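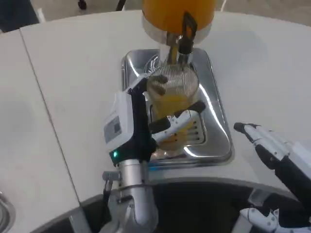
Automated beverage service at Ulholm

Automated beverage service at Ulholm is the use of two-armed serving robots in the staff canteen and visitor café of Ulholm, a conference centre with 33 meeting rooms. The robots were supplied by Virkeo and are connected to the ordering software Statgate. They pour juice, water and cold tea, and hand the glasses over at the counter. Hot drinks and food are still prepared by people.

History

Before the change, the café was run by a team under Adebayo Jibrin. On large conference days the counter had to serve up to 1,000 persons, most of them in two short breaks. The workers complained of sore wrists and of the long time spent standing in one place. The first robot was installed in June 2018 and a second one followed in December of the same year.

Operation

An order is made on a screen or at the till. The robot takes a clean glass with one hand, brings it under the spout of the dispenser and holds it there until the wanted level is reached. Orange juice can be poured through a fine mesh strainer, for guests who do not like pulp. The arms move slowly when a person is near the counter, and this was at first a reason for longer queues.

Cleaning is done by the staff. Strainers are rinsed every hour, and the drip trays are emptied and washed at the end of each shift. The fingers of the hands are wiped with a damp cloth only, as the joints must not be put under running water.

Effects on the staff

No posts were lost, but the content of the work changed. Titilayo Abubakar, formerly a counter assistant, became a shift operator. She watches both machines, refills the dispensers and takes over by hand when a glass is placed badly. Operators receive a course of 800 minutes, divided over several weeks, and a small rise in pay.

Opinions among the workers were mixed. Chibuzor Omoregie, the staff representative, welcomed the lighter physical load – but he noted that talking with regular guests had become rare, and that younger colleagues learned less about the café trade. Some operators also described the watching as more tiring than the pouring had been. After these remarks, a rotation was agreed in which nobody stays with the robots for more than 2 hours.

A similar system was later tried at the Tolentino hotel, where Genivaldo Guerra was head of service. It was used at breakfast only.

See also

Service robot
Drinks dispenser
Job rotation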